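Irnton kitchen bench, notebook
Saturday, April 6, 2024

Quiet in here on a weekend, so I got a long run at the table-clearing work without anyone needing the sink.
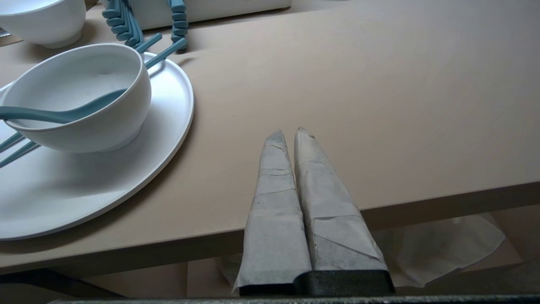
Main thing on my mind is what the Fancombe canteen crew told us in March. They have 148 place settings to clear after lunch and it falls on the same few people every day, the ones who would much prefer to be up front serving. When we said the arm could take the plates and bowls, the first question back was who gets to tell it to stop. Great question! Answer: anyone on shift. I want the stop button where a person carrying a tray can hit it with an elbow.

They also asked to keep the sorting. Fine by me - they spot a chipped rim faster than our software does, and it's the part of the job they get to sit down for. So the arm clears, people check, and the rota changes by 2 posts, both moving to the counter. Nobody loses hours. I have that in writing from Bukhari and stuck a copy inside the cover.

Still to do:
Chopsticks. Plates I feel good about, thin round things lying across a rim I don't.
Try the 3 grip widths again, slowest speed first.
Rewrap the fingers before Monday. Paper is cheap and I like being able to change it in a minute, but Vornus wants a washable sleeve for the real site and they're right.
Ask the crew what they want the thing to sound like when it starts moving. They had opinions, loud ones, and I loved it.

Target before the canteen trial is 1,000 pickups. Log sheet is on the clipboard by the door, please use pen.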